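# Carpet notes, back sitting room, Lloyd house

December 2020. Dry and bright out, heating on low in here, kettle finally found behind the paint tins.
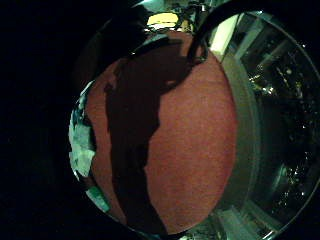 *Back room carpet under the warm light, with a long shadow down the middle.*

I want to get all of this down while I still remember it, and while Darmawan isn't in the building to tell me I'm overthinking a carpet. He may well be right! But we have lost two afternoons in April to a job where neither of us had written down which way the pile ran, and I promised myself then that I would be the one to start keeping proper notes, even long ones, even the ones that wander off a bit (as this one is surely going to).

So, the color. On the job sheet it says "red." I have had a hard time with that word all morning. Under the overhead light it goes from brick to something like a terracotta flowerpot, very even, no pattern and no border to help you find your place. I like it a great deal more than I expected to. When we first took this job on I had pictured something loud, and it is a soft, grainy, friendly kind of carpet, a bit fuzzy on top, the sort of thing you want to take your shoes off for. Mrs. Lloyd says it was her mother's choice and that it was thought very daring in the family. I can see how it might have been.

The light is what I really wanted to write about. With the warm bulb on overhead, anyone who stands on the wrong side of the work throws a great dark shape right across the part they are trying to look at, and inside that shape the red is gone, it is nearly black with some brown in it. You can't judge a stain in there. You can't judge wear either. I spent a good while this morning convinced there was a traffic lane running toward the door, and then I moved over and the lane moved over with me. I felt a proper fool and I am writing it down so that whoever reads this next can feel a bit less of one.

What I've settled on for now:

- Look at every section twice, once from the window side and once from the door side, and only mark what shows both times.
- Chalk, never tape. The tape we had at the Dostwood job lifted fibers when it came up and I don't want to repeat that here.
- Small hand lamp low on the floor for the wear check, overhead light for the color check. Don't mix the two and then argue about the results.
- Write down the pile direction before anything else. (Toward the window. There, done.)

Vacuumed slowly, two passes with the pile and then one against. I used the old Zavitz machine, which is heavy and sounds like a truck but is gentle on a fine pile, and I do think it pays to be gentle here. I emptied it after each pass to see what was coming up. First pass was mostly gray fluff, second pass was finer and sandier, third was hardly anything. I'd be happy to call that clean as far as dry dirt goes, though I'd like Darmawan to have a go along the wall edge with the narrow nozzle, as his knees are better than mine and he has the patience for it.

Then the test patch. I picked a spot that will sit under the bookcase once the furniture comes back, and mixed the Punov cleaner very weak: 2 ml in 1000 ml of lukewarm water. The cloth was white cotton, damp and no more than damp. Pressed, held, lifted, and had a look at the cloth by the window. There was the faintest pink on it. I did the same again with plain water and got the same pink, or so near that I couldn't tell them apart, so I don't believe the cleaner is doing any harm the water wouldn't do on its own. I have pinned both cloths to the board in the workshop with the date on them. Please don't use them to wipe the bench. I know they look like rags.

I'll go back to the patch tomorrow once it has had a full night to dry, and look at it with the lamp low. If the pile has stayed soft and the red hasn't shifted I'm for doing the whole room at that same strength and leaving it there. I really don't want to go stronger. It's an old carpet, it's loved, and the family has asked us to make it clean and comfortable. They didn't ask for new, and I would much prefer to hand back something that still looks like itself.

Measurements, before I forget them. The alcove strip is 117 cm along the wall and 70 cm deep, and I measured it with the metal tape because the cloth one has stretched (it is in the drawer marked "do not use," where somebody keeps on using it). I haven't done the main floor yet as I was waiting for a second pair of hands on the other end of the tape. We need those figures for the underlay, and I'd like to get the order in before the shop closes for the holidays, so that is first thing tomorrow, before coffee if I can stand it.

A word on the underlay while I'm at it. I lifted the corner nearest the radiator and what's under there has gone crumbly, like stale cake. It came away on my fingers. I put the corner straight back down and left the rest alone. I think it should all be replaced while the room is clear, and I told Mrs. Lloyd so on the phone. She was very nice about it and said to go ahead if the price was sensible. Darmawan, could you work out a sensible price? You're better at that than I am, I always forget to charge for the van.

Left for tomorrow:

- main floor measurements, both of us
- test patch, dry check with the low lamp
- wall edge with the narrow nozzle
- ask about the bookcase, whether it goes back on felt pads or on the bare feet like before
- more white cotton cloths, we're down to the last few

I ate my sandwich on the step and locked up a bit after four. The key is on the usual hook.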